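**Brorgate: Bastelraum wird ausgeräumt, Platten und Rollen abzugeben**

7. Januar 2024 – Kurz notiert, mehr folgt. 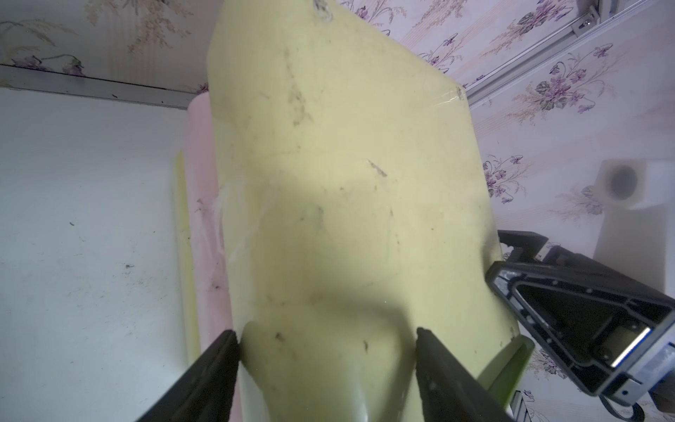 Im Werkhaus Brorgate läuft seit den Feiertagen das große Ausmisten. Gelbe Kunststoffbögen, Rollen in Rosa, dazu Kartonreste und Filz aus den alten Kursen. Vieles verkratzt oder mit Knick, zum Basteln reicht es aber noch. Kirsty Menzies vom Werkhaus: „Was sauber zu kriegen ist, bleibt im Haus. Der Rest geht raus.“

Abgabe gegen Spende, nur solange Vorrat reicht. Wer größere Mengen will (Schulen, Kitas), bitte vorher bei Samer Hakim melden, am bestem per Mail. Große Taschen mitbringen, Verpackung gibt es nicht.

Die Tapete mit den violetten Blumen bleibt übrigens dran. Darüber war im Herbst gestritten worden, 169 Mitglieder hatten abgestimmt, knappe Sache. Neu kommen nur Regale und eine zweite Arbeitsplatte, Kosten über 700 Euro. 400 davon sind schon da, der Verein Stoletora legt den Rest vor.

Kurse wieder ab Ende des Monats, Anmeldung wie immer über die Liste im Flur. Das Sommerprogramm steht erst im Juni fest, Termine kommen dan hier.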